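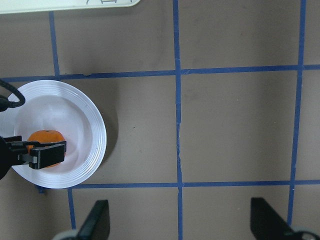
Jadwiga Baran
Data Steward, Dralamstead Evaluation Office

Clutico Tabletop Kit: Evaluation Data Card

Summary
This card covers the recordings made at Dralamstead during the review of the Clutico two-arm tabletop kit, supplied on loan by Schwaiger. The set holds 776 episodes of pick-and-place work with fruit and household dishes. It is released for research and for buyers comparing kits of this class.

Contents
Each episode contains wrist camera video from both arms, joint positions, gripper opening and a one-line task instruction. Typical instructions are "take the orange out of the bowl" and "put the orange in the bowl." Median episode length is 158 time steps. The full set takes up roughly 61 GB.

Work surface
All episodes use a brown tabletop marked off with blue masking tape. The tape was laid by hand and the cells differ in size. They serve as a guide for operators when placing objects and should not be used for measurement or camera calibration. Tape was replaced when it lifted, so line positions shift slightly between sessions.

Collection
Episodes were recorded by teleoperation. Wendelin Oberholzer and Gertraud Lüthi operated the arms; Anneliese Ackermann reviewed the recordings and assigned the outcome labels. Failed attempts are kept and labeled "fail."

Known limits
– A closed gripper often hides much of the object it holds. Users training on a single view should expect this.
– Bowls near the edge of the table are seldom fully in view of the opposite wrist camera.
– Cable position was not controlled. Cables enter the view in many episodes.
– Lighting was overhead and diffuse throughout. No claim is made for other conditions.

Access
Requests go to the Rinley archive desk under reference 2278. The next revision is planned for September and will add corrected labels only – no new episodes.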